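24/08/2026

Open day notes, written up with cold tea and sore feet. Putting this down while it's fresh so whoever does the next one doesn't have to start from nothing.

Doors opened a bit early as there was already a queue on the stairs. Lutz Strobel did the welcome, ran over by ages as he always does, and then we split people between the tables. I had the clearing-up demo, which is the one where the arm puts cups, bowls and drinks cans onto a tray. Simple to explain, and children get it straight away (adults too, mostly, though one chap from Nedow wanted to know the torque on every joint and I had to go and look it up).

First session was patchy. Cups fine, bowls fine if you come in at the rim, cans a pain when they're lying down. They roll if the finger touches before it's properly square, and then the arm goes for where the can used to be. I'd dropped the approach speed to 30 per cent for visitors and I think that made it worse, it gives the thing more time to nudge. Put it back up a bit for the second lot and it was noticeably happier.

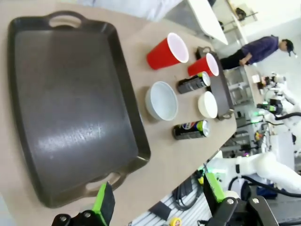 I let people set the table themselves after that, which was much more fun! They put things down in ways we never would, on their sides, half leaning on each other, and you learn more in ten minutes of that than in a week of our own tidy layouts. The Tamihana group were the best at it, really mean. One of them asked how many practice runs we'd needed and I said over 1,000, and she looked quite disappointed in us.

Two proper stops all day. First was me leaning on the pause button while pointing at something. Second was a real one, grip lost on a bowl and the arm just sat there waiting – no error on screen, had to home it by hand. Log saved under Plaltisov with the others, not looked at yet.

To do:
Fresh pads before the next visit
Ask Jorno if we can borrow their barriers again, ours are too low and people lean right over
Shorter welcome (Lutz, if you're reading this, sorry)
Try the cans again at full speed with no audience
Find out who has the key to the upstairs kitchen

Next visit is two coachloads, so somebody please think about chairs.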